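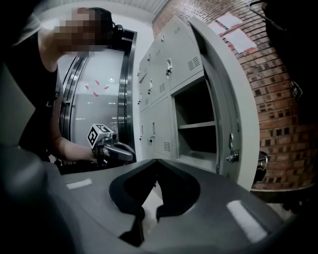

Lista de verificação — apartamento mobiliado, entrega de chaves
Edifício Gorau, unidade 7
Vistoria: Montserrat Bravo
Data: 3/9/20

Cozinha
Armários inferiores: OK. Dobradiça da porta do canto com folga, apertar.
Sifão da pia: OK, sem vazamento com a torneira aberta por cinco minutos.
Mangueira do gás: REPROVADO. Validade vencida. Trocar antes da entrada do inquilino.
Registro do gás: OK. Gira sem esforço.
Fogão Zanetti: acendimento falha em uma boca. Limpar e testar de novo.

Elétrica
Quadro: disjuntores identificados, menos o do chuveiro. Falta etiqueta.
DR: desarmou no botão de teste. OK.
Tomada atrás da geladeira: espelho trincado. Substituir.

Banheiro
Aquecedor Bimstead: exaustão conferida, duto bem preso.
Ralo do box: escoamento lento. Pedir limpeza.
Rejunte: falhas perto da porta, 3 pontos.

Quartos e sala
Tela de proteção da janela: dois ganchos soltos no quarto menor — não liberar para família com criança até refixar.
Fechadura Flader da entrada: OK, duas cópias da chave entregues.
Detector de fumaça: bateria fraca, trocar.

Comentários
O proprietário pediu para deixar o rejunte para outubro. Aceito. A mangueira e os ganchos não podem esperar — sem isso a unidade não é liberada. Nova visita só para esses dois itens e para o fogão.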